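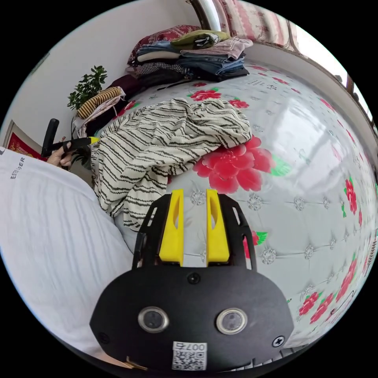 Collecting in occupied homes: working rules for hand-held grippers

These rules apply to all bedroom and laundry sessions run under the Alia protocol. They cover the operator, the tool and the room. Table-top sessions have their own page.

Before the session

1. Read the number on the unit label and enter it in the session log. Do not copy it from the previous entry. Two units were swapped at Handonham in July and 15 episodes had to be reassigned by hand.
2. Wipe both round sensors with a dry lens cloth. Check the housing screws by finger only. If one turns, tag the unit and return it.
3. Open and close the fingers fully, 2 times, with nothing between them.
4. Ask the resident which items may be handled. Anything not named stays where it is.

Light

A window beside the bed is the most common cause of rejected episodes. Strong daylight will wash out part of a pale bedspread, and fabric edges are lost in the glare. Stand so that the garment lies on the darker side of the bed. Draw the curtain if the resident agrees, and log the change. Do not adjust it again until the task is finished.

Handling garments

Start each folding episode with one crumpled garment on the bed. Finished stacks go at the head of the bed, against the wall, clear of the working area. Patterned bedding is allowed and does not need to be covered. Log it as "patterned" -- the Varko import script rejects a blank field.

Approach a fold from above with the fingers open. Close on a single layer where possible. If the fingers catch the bedspread or its stitching, open them, lift straight up and start the grasp again. Never pull sideways to free the cloth.

Keep the free hand on its own grip for the whole episode. Bare-hand contact with the garment ends the episode.

Privacy

Family pictures, letters and screens are moved or turned by the resident, never by the operator. Printed text on the operator's clothing is permitted, but badges are not.

After the session

Upload before leaving the site. The limit is 2000 MB per batch; split larger sessions at an episode boundary. Report damage to Parveen Khan the same day. Requests for exceptions go to Cristóbal Echeverría in writing.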